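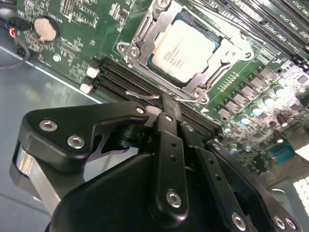

The line outside the old Grustum movie house in Sidholm started before 4 p.m., three hours ahead of the stars. By the time the first black car pulled up there were 257 people behind the rope, most of them holding phones and a few holding umbrellas that turned out to be needed.

They had come for the premiere of Verkico, the family drama that shot its first season in town last November. The lead couple, who play a divorced pair running the same hotel, walked in together and left separately. Fan accounts had a theory about that before the opening credits rolled. Their publicists say the two have early flights to different cities and are still friends.

Sidholm is not used to this. It has one movie theater, two hotels and a bakery that now sells a cookie shaped like the show's lobby key. During filming, cast members rented houses on the hill above the harbor and did their own grocery shopping, and people mostly left them alone. One supporting actress liked it enough to stay on for 19 days after her last scene.
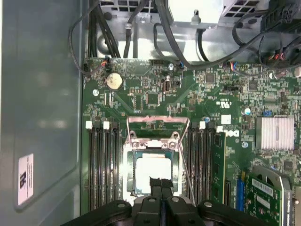 The premiere itself ran late. The first episode started 17 minutes behind schedule, and the rain got into the sound cables for the red carpet interviews, so several of them were redone in the lobby next to the popcorn counter. The gowns did better than the hair. A long yellow coat worn by the actress who plays the grandmother got the loudest cheer of the night, and she went back out to show it off a second time.

Inside, 132 seats had been set aside for local extras, with the cast spread among them — a request from the lead actor, according to the studio. He sat beside a couple whose kitchen appears in episode three.
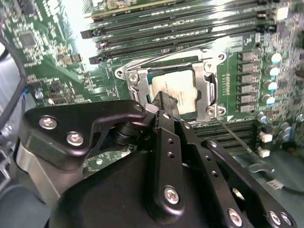
One of the extras said afterward that she had seen herself for two seconds, carrying a suitcase, and that her sister had screamed through the line that came next. She plans to watch it again at home to find out what the line was.

A second season has not been announced. The studio has kept its lease on the hotel set through the spring, and the producers want to write in a Ramadan storyline for the night manager and his family if the show comes back. The lead actress was asked about returning as she got into her car. She said she had left a good pair of boots in Sidholm and would have to come and get them.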